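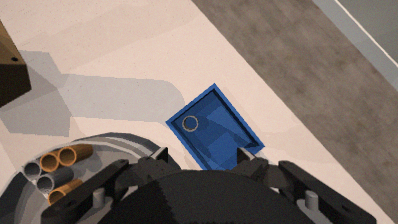

Stinden Caravan and Camping Club
Minutes, general meeting, January 25, 2020
Held at the clubrooms, Auer Road. Opened 7.10pm, bit late, projector cable.

Present: Bhavana Arumugam (chair), Kiprono Koech (trips), Hjørdis Nygård (money), Anel Zwane, Quentin Pons (minutes), plus members as per sign-on sheet.
Apologies: as listed on sheet.

Previous minutes
Taken as read. One correction from Anel - the Claren day trip was the gravel road in, not the highway. Moved Anel, seconded Kiprono. Carried.

Matters arising
Trailer lights on club trailer: fixed. Left indicator was a corroded plug.
Letter to shire re dump point at Claren showgrounds: sent, no reply. Quentin to ring.
Name badges: still with the printer. Bhavana chasing.

Money
Report tabled. All accounts paid bar the hall insurance, due next month. Hjørdis wants receipts from the Christmas lunch by next meeting or they wont be paid. Fuel kitty for tow vehicle now a separate line so people can see it. Question from the floor about where interest goes. Goes in the general account.
Report accepted.

August trip - Avetard Gorge and the lakes
Main business. Kiprono spoke to the route.
Leave Stinden early, convoy in two groups so we're not a road train. First night Claren showgrounds, powered sites if you ring and book your own. Then north to Avetard, camp on the river flat. Ranger wants one group booking for this bit so names to Kiprono please, not to the ranger direct.
4 nights at Avetard, then optional leg out to the salt lakes for those with clearance. Track is corrugated, washouts at both creek crossings last year. Kiprono drove it in the ute without the van and says fine if dry, not fine otherwise. Decision on the day, his call. Anyone not doing the lakes stays put on the flat or heads home via the coast.
Water: none at the lakes, tank water at Avetard is not for drinking. Carry your own for the whole stay. Discussion about how much. Went on a while. Agreed everyone leaves Claren with full tanks and a spare jerry.
Fuel: Claren roadhouse last reliable diesel. The pump at Avetard station is card only and was out of action when Kiprono went through.
Generators: off by 8pm. Anel asked for 7. Put to show of hands, stays at 8.
Dogs: not in the park, including in vehicles. Two families affected. Hjørdis has the number for the kennels at Claren, will put it in the newsletter.
Fires: depends on season. Own wood, no collecting. Club fire pit to come on the trailer.
Deposit: to be paid by the next meeting to hold your site. Refundable up to 2 weeks out, after that only if we fill the spot.
Moved that the trip go ahead as outlined. Kiprono / Anel. Carried.

Lookout walk
Bhavana has the track notes for Avetard lookout. Steep at the start then easy along the ridge. Return same way, the loop marked on the old map is closed, footbridge gone. Leave camp by 7 to beat the sun on the rocks. Hats, proper shoes, not thongs. Anyone who doesn't want to walk can drive to the lower carpark and see most of the gorge from there.
Anel asked about swimming. Bottom pool only, cold, no jumping.

Convoy radios
UHF channel to be confirmed at the briefing. Complaints re chatter on the last trip. Tail-end vehicle to have a working radio and a spare, Quentin volunteered. Lead vehicle calls overtaking traffic, everyone else keeps off unless something's wrong.
Gaps between vans to be bigger. Trucks can't get past five vans in a string.

Towing weights
Hjørdis raised this again after the weighbridge day. Several vans over once water and gear went in. One member towing with a ball limit of 3000 kg was told he was well under and wasn't. Club can't police it but insurers can. Public weighbridge at the Claren silos is open mornings, suggest everyone goes over it loaded before August.
Discussion re whether to make it a condition of the trip. No motion. To come back next meeting.

Newsletter
Quentin needs copy by the end of the month. Short is good. Trip reports especially, only got one from Claren and it was mostly about the pies. Recipes page to continue. Photos as attachments please, not pasted in the email.
Posted copies: still going to members without email, Anel does the envelopes. Thanks to Anel.

Library
Maps and guidebooks to be returned. The northern track atlas has been out since winter, whoever has it please drop it in the box at the clubrooms, no questions asked. Suggestion to buy a second copy. Hjørdis to get a price.

General business
Club box is number 1705 at the Stinden post office, the old one is closed. Please stop using the old one, mail is going back to sender.
Tyre compressor: loan book not being filled in. Fill it in.
Awning repair night, Kiprono happy to run one if there's interest. Bring your own tape.
Quentin asked if we could have a short trip before August for new members who havent towed much. Somewhere flat with drive-through sites. Claren again or the Auer reservoir. Bhavana in favour. Anel to look at the reservoir, check the gate width and whether the toilets are open.
Member asked about hiring the clubrooms for a birthday. See Hjørdis for the form.
Raffle: meat tray and a camp chair. Drawn at supper.

Actions
Quentin - ring shire re dump point, newsletter
Kiprono - group booking with ranger, trip list, creek crossings update
Hjørdis - kennel number, atlas price, insurance
Anel - reservoir recce, envelopes
Bhavana - badges, walk notes copied for everyone

Next meeting: same place, same time. Supper roster on the fridge, please bring a plate if your name is on it.
Closed 8.55pm.

Minutes Q. Pons. Corrections to me before next meeting pls.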